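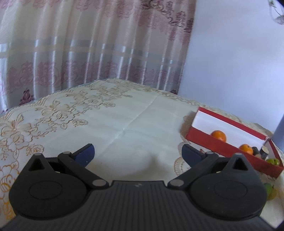 4.2 The apology as a second campaign

Public bodies that offend people by accident tend to apologise on purpose, and the apology is usually the better produced of the two. Our material comes from the district of Konside, where the council's women's affairs office issued a leaflet in March advising wives to "let him finish speaking" at public meetings. The leaflet was meant to raise attendance at a consultation on bus routes. It had a print run of 3,000, of which 500 had been handed out before anyone in the office read the inside page.

We collected 1,291 public comments on the leaflet and on the three statements that followed it. The first statement said that the wording had been taken out of context. This was a bold claim for a sentence that stood alone in a yellow box. The second regretted that some residents had felt hurt, a form of words which places the fault somewhere in the resident. The third, issued on 25 Sep 2018, used the word "sorry" and was read out by the deputy chair, the chair having discovered a prior engagement in Helel.

Comments on the first two statements were for the most part hostile, and they were hostile about the statements. Many people who wrote in at this stage had plainly never seen the leaflet and said so. They had heard that the council was refusing to apologise for something and wished to register that it should. Only after the third statement did the comments return to the bus routes, where a small group of residents had been waiting patiently since spring to complain about the Gosling stop.

Defenders of the leaflet made up a smaller group than local press coverage suggested. Their commonest argument was that the line was a joke. The next commonest was that it was sound advice. A few writers put both arguments in the same comment, and we have coded these under both headings.

We also spoke to 36 residents who attended the consultation itself. Most were women, so it may be said that the leaflet worked, and one councillor did say it. Asked why they had come, they mentioned the evening service, the fares and the broken shelter. Several had come to see whether they would be allowed to finish speaking. Minutes of the meeting show that the longest uninterrupted speech was given by the man who had opened it by promising to be brief.

The neighbouring district of Skosora offers a partial comparison. Its office withdrew a similar poster within a day, apologised once in two plain sentences and received almost no comments, which has made it very difficult to study. We return to the problem of missing quarrels in section 5.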